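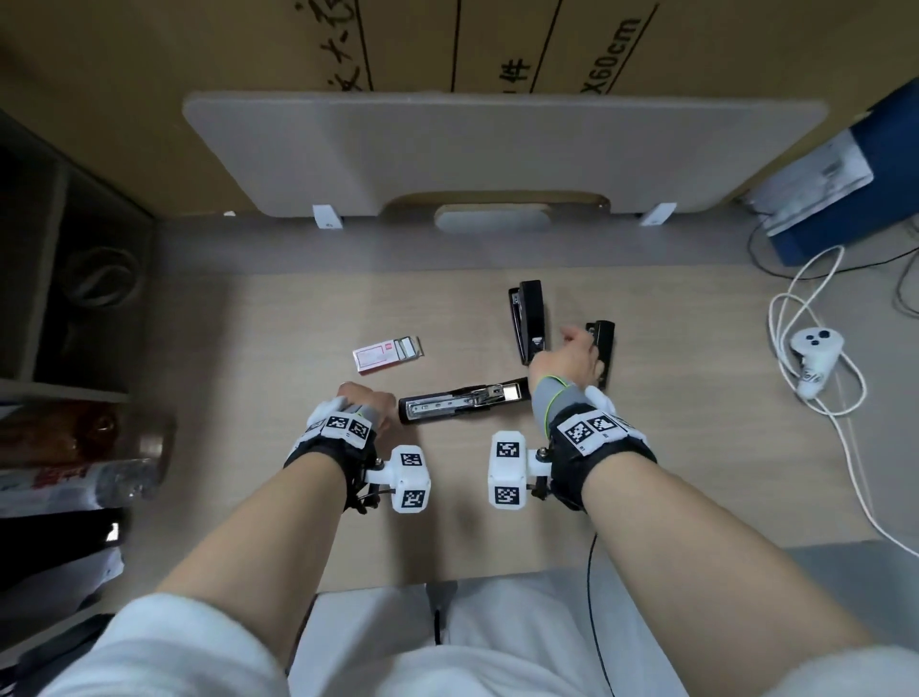 3. Putting your booklet together

Okay, so by now you've got your pages printed and folded (section 2, if you skipped ahead, and I know some of you did). I'm going to walk you through binding the Kikuchi pocket planner kit the way I do it at my own desk. Set aside 15 minutes for your first one. My first took a whole evening, but I was also watching TV.

What should be in front of you:

- 9 folded inner sheets
- 1 cover sheet (the thicker one with the Vilholm leaf on the back)
- the cardboard folding tool
- a stapler and a box of staples
- a ruler and a soft pencil

3.1 Stacking the sheets

1. Open every sheet flat and lay the cover face down. The inside of the cover should be looking up at you.

2. Add the inner sheets one at a time, starting with the one marked 9 in the corner and working down to 1. Sheet 1 goes on last, and it's the middle of the planner.

3. Pick the whole stack up and tap the short edge on the desk a few times, then the long edge. Don't fuss over tiny differences, you'll trim those off in section 4.

Note: if you bought the kit before March, your sheets are numbered on the back instead of in the corner. Same order, just harder to spot!

3.2 Marking the fold

4. Lay the ruler along the fold and make two light pencil dots, each 3 cm in from the top and bottom. Keep them faint. I press way too hard with pencils and there are planners all over my house with little gray dents in the middle.

5. Clip the stack on both sides with the paper clips from the envelope. Flip it over so the cover faces up and hold it to the light to check that your dots sit right on the crease.

Caution: take the clips off the spine side before you staple. A staple that hits a clip will bend sideways and scratch the cover, and the Evis paper shows every scratch.

3.3 Stapling

6. Open the stapler out flat so the top half swings away from the base. Put a piece of thick corrugated cardboard under the stack and line the stapler up with the first dot. 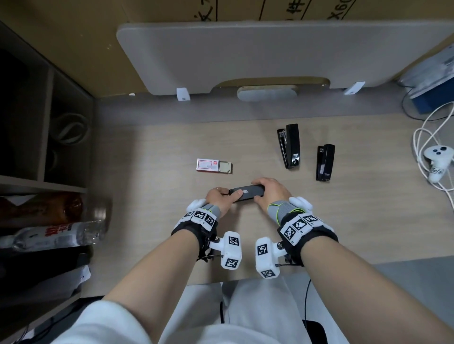 7. Staples go in along the crease, one per dot, pushed from the outside of the cover toward the middle. Press down once and firmly, no wiggling. Before I start a batch I like to pick up whatever I'm working with in both hands, one at each end, like the shiny black thing with the little silvery logo on top, and get a feel for it. Then I move on to the second dot and do the same again.

8. Peel the stack off the cardboard slowly. The staple legs will be poking straight up out of sheet 1. Fold them inward with the back of a spoon.

Caution: those legs are sharp. Please use the spoon and keep your thumb out of it.

Note: ten sheets is the limit for ordinary staples. If you're making the big Flelteder edition with the extra note pages, go to section 6 and sew it instead. I tried stapling one and got through half the stack before the staple folded up on me.

3.4 Closing it up

9. Fold the booklet shut and run the folding tool down the spine from the center outward. Two or three passes will do.

10. Put it under something heavy overnight. Chie Amano, who drew the covers, uses a 276-page cookbook, and hers always come out flatter than mine.

If the cover springs open the next morning, give it one more pass with the tool and another night under the book. Trimming comes next, so go find your sharpest craft knife and a fresh cutting mat.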